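About Us

Hi, I'm Siham Berrada, and I run Zultomley, a small home-care school that teaches people how to clean, tidy and look after the rooms they live in. Bathrooms are our big subject (somebody has to love them!) and they take up more of our calendar than kitchens, closets and laundry put together.

I started out cleaning rental apartments with my friend Llinos Prosser. We had one car, two buckets and very different opinions about vinegar. Llinos had worked in hotels and could get through a bathroom before I'd found my gloves, so I followed her from room to room and wrote down everything she did. Those notes turned into a handout, the handout turned into an evening class, and the evening class is pretty much what we still teach, with better chairs.

These days we have 5 courses on the schedule, and the one people ask for most is the bathroom basics course, which we named Furnival after the street where Llinos and I cleaned our first place. It runs for 4 weeks. You don't need any experience, and you don't need to bring anything except shoes you can kneel in.

Where we work

Zultomley is all on one floor, and it's a plain, practical sort of building. The ceiling is white ribbed panels with fluorescent lights, the walls are pale, and I've given up on ever making it look cozy.
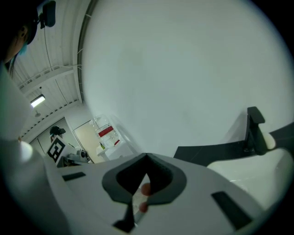 I did try plants once. They lasted until July, and then Llinos took the survivors home, where they're apparently very happy. So we put our money into the teaching rooms instead, and I think that was the right call. People remember the class where they finally got a faucet base clean. I've never had a single comment about the ferns.

Our bathroom

The bathroom we use has a grey marble-patterned tile floor, a black marble countertop with a white sink set into it, and dark wood-grain cabinet doors underneath. I like a dark counter for teaching because soap film and water spots show up right away, and you can't talk yourself into thinking you've wiped it when you haven't. The black faucet is just as unforgiving!

We keep regular household stuff in there too, bottles on the shelving and so on, the way you'd have it at home. A bathroom with nothing in it is easy to clean. Yours has shampoo in it, and probably a bottle that's been empty for months, and part of what we teach is what to pick up first and where to put it while you do the floor.

Then there's the toilet, and I promise it's not as bad as you think. We spend a whole session on seats and lids: how they come off, how to handle them with two hands, how to get at the hinge area, and how to put everything back so it doesn't wobble. Most people who sign up have never taken a lid off in their lives.

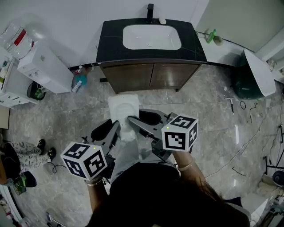 Classes and visits

Groups are small, and we keep it to one teacher per bathroom so you're not standing in the hallway listening to somebody else scrub. Each session is hands-on for most of the time, with a 30 minute sit-down at the start for questions and coffee. Our other courses include Lultitz (closets and shelves) and Edivel, a short one for people moving out of a rental who'd like their deposit back.

As of our last count, 1,346 people have taken a class with us. A good few have come back for a second one, and a couple of them teach here now.

If you'd like to look around before you sign up, just get in touch and ask for me or Llinos. One of us is nearly always in, and we're happy to show you the rooms and talk through which course would suit you.

Page updated 19 May 2020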